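Call for Participants: Spring Open Day, Textile Handling Hall

By Ivars Toom, Visitor Program
Last updated: March

Sirisik invites members of the public to take part in its spring open day, to be held in March at the Vinon site. The program presents current work on the robotic handling of cloth, and participants will have the opportunity to try several of the tasks themselves under the guidance of staff.

We are seeking 12 participants for each session. No technical background is required. Applicants must be 18 or older, able to stand or kneel for short periods, and comfortable following spoken instructions in English. People who fold, sort or press laundry for a living are particularly encouraged to apply – their comments on last year's tasks led to several changes in the present program.

Each session lasts 3 hours and includes:

A short introduction by the Skasteo project team
A demonstration of cloth handling with grippers
A hands-on period, in which participants work with sheets and garments
A discussion with staff, followed by light refreshments

Morning sessions begin at 9:30 a.m. Participants should wear flat, closed shoes and tie back long hair. Bags and coats may be left at the Durrani Street entrance, where visitors will be met and signed in. The hall is step-free.

Participation is unpaid, but travel costs within the county will be refunded on presentation of a receipt. Last year's open day received more than 1,773 requests for places, and early application is advised.

To apply, please complete the form available from the Visitor Program office, stating your preferred session and any access needs. Places are confirmed in writing. 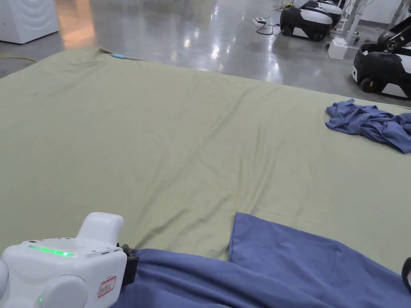 Cloth handling with a gripper, with mobile robots in the background.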